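Karell compares two finger pads for hand-held grippers

Fakomholm, November

Karell, the Fakomholm firm that fits out packing benches for small shippers, has begun a side-by-side trial of finger pads for hand-held grippers. The trial covers two pad types, one smooth and one textured, and is meant to settle which one the company orders for its winter work. Karell uses the hand-held tools to record how people pick up and pack mixed goods, and the recordings are later used to set up arms on the bench.

The company said it chose ordinary household goods over test blocks for this round. Blocks are easy to repeat, but they say little about how a pad behaves on a glossy case or a soft wrapper. Each pad type gets 50 picks per session, and a pick counts only if the item is lifted, moved and set down without a second try.

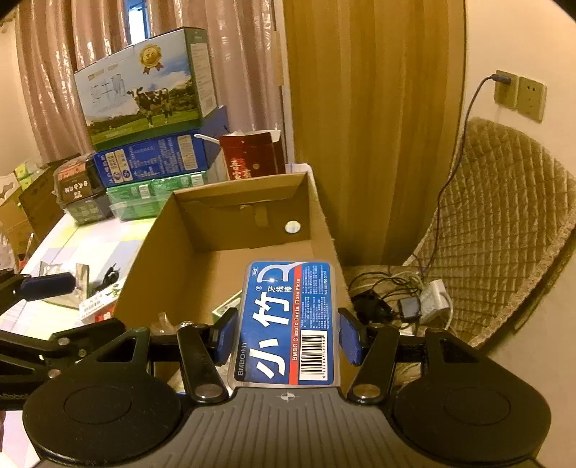
Sessions are kept short. Karell found in an earlier round that operators began to squeeze harder as they got tired, and that made the weaker pad look better than it was. The limit is now four sessions a day, with a break after each one. Operators switch pad types at the break, so neither type is always used by someone fresh.

Scoring is done afterward from the recordings. A slip is marked when the item turns or slides in the pads, even if it still reaches its spot. Drops are marked separately. Karell also logs the pad opening at the moment of contact, which it says is a better early sign of trouble than the final result.

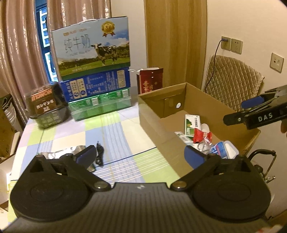 Wulesier, the shop that builds the mounting plates for the trial, asked for a wider range of shapes after seeing the first plan. Its concern was that boxes alone would favor a flat, stiff pad. The current set mixes cartons with harder things to hold, such as a crumpled silver pouch and a black cable folded into a narrow coil. Wulesier also wanted the open position checked before every session, so operators now spread the pads fully and log the reading before they reach for anything.

The plates themselves have been changed once. The first version needed a full removal of the finger to swap a pad, and that took around 2 minutes a side. The new version lets the pad slide off after one screw is loosened. Karell said the change was made to save time and also to keep the finger angle the same from one swap to the next.

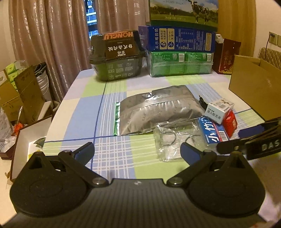

2 min read

Thin, flexible packaging is expected to be the hardest part of the comparison. A pad can touch a pouch in the right place and still close on nothing but a fold. Karell is keeping those picks in a separate group so they do not pull down the totals for rigid items. Both sets of numbers will be published on the company's site, along with the scoring sheet.

Camera settings will stay fixed through the trial. Exposure was locked at the start, and the company does not plan to change the lens or the mount until both pad types have been scored on the full set of goods.

Cost is not part of the scoring. The textured pad is the more expensive of the two, and Karell said it would look at price only after the slip counts are in. Wear will be checked by weighing each pad before its first session and after its last. 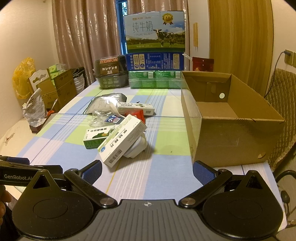 Kerslake, in a comment sent to this page, said the slip counts would mean more if the same items were also tried with a powered gripper, where the closing force can be set and read back. With a hand tool, the comment went on, two operators can get different results from the same pad, and a break between sessions does not fix that. Kerslake also asked for the results to be split by operator.

Karell said it would add the split to the scoring sheet. A powered run is possible in the spring, depending on bench time.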